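When the Right Arm Stopped Listening: our November at the Vikdale bench 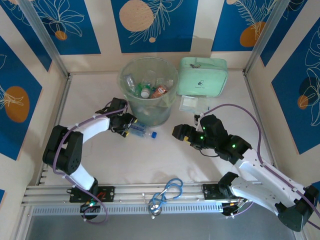

It has been a funny old month, and I promised several of you a proper account of it once we had calmed down. So put the kettle on, because I do go on a bit.

For anyone new to these pages, Nistia is our two-armed tidying cell. The task we have been working on all autumn is clearing up a small treatment room: bottles go in the bin, medical bits get put to one side, and the two arms are meant to share the work without getting in each other's way. For most of the month they did so very nicely. Then, on a Friday, at run 472, the right arm carried on moving for a moment after it had been told to hold still, and gave the left one a good hard knock at the wrist.

No one was hurt, I should say that straight away! The door was shut and we were all on the proper side of it. But an arm that moves when it has been told not to is a serious matter, however small the arm, and we stopped all work at the bench that same afternoon.

The bottles
Clear plastic is a swine of a thing to pick up, and a bottle lying on its side is worse than one standing up. The left arm had the bottle jobs all through November, and we had been so busy fretting about its grip that I'm afraid we paid far less attention to its partner. The blue cap does help us, as it gives the software a definite end to look for.

The bin
See-through, so we can tell at a glance what has gone in. It is also the spot where both arms are most likely to want the same bit of air, and it was just beside the bin that the knock came. The rule had always been that one arm waits while the other drops its bottle. The rule was fine. The waiting was the trouble.

The green pouch and the little white packet
These belong to the right arm's half of the job. The packet is flat and light and sits very close to the floor, so the gripper has to come in low and slow with its fingers open. We had raised the effort limit on that arm in the summer to stop it sagging on those low reaches, and (you may be ahead of me here) we never brought it back down again. When the knock came it pushed a good deal harder than it had any need to.

The lights on the right arm
Small and green, on the servo housings near the gripper. I had got into the lazy habit of glancing at them and thinking all was well. They tell you the servo has power and no fault of its own. They tell you nothing at all about whether it has heard your last message, and on that Friday it hadn't. They stayed green right through the collision, and I have stopped treating them as any sort of comfort.

The purple cables
One to each arm, and where our hunt ended, after 7 days of looking in all the wrong places. The right-hand one arches up over the arm, and with the arm stretched far out it was being tugged at the plug, just enough to lose a message now and then. The Brulivix controller simply repeated its last order until a new one got through. We have since fitted a longer lead with a little more slack, and the controller now stops the arm if it hears nothing for 30 milliseconds.

The stethoscope on the rail
Tubing is next on the list, coils and all, and I am rather dreading it. Anything loopy can catch on a joint, so we have agreed that the first 20 runs with it will be done at quarter speed, with a hand on the stop button throughout.

The full fault report has gone to Talukder, who made the mounting plates and wanted to know how they had stood up to the bump (very well, not a bolt had shifted). If you run a pair of arms on a shared rail yourself, do go and look at your cables at full stretch, and drop me a line if you find anything. I'd be so glad of the company.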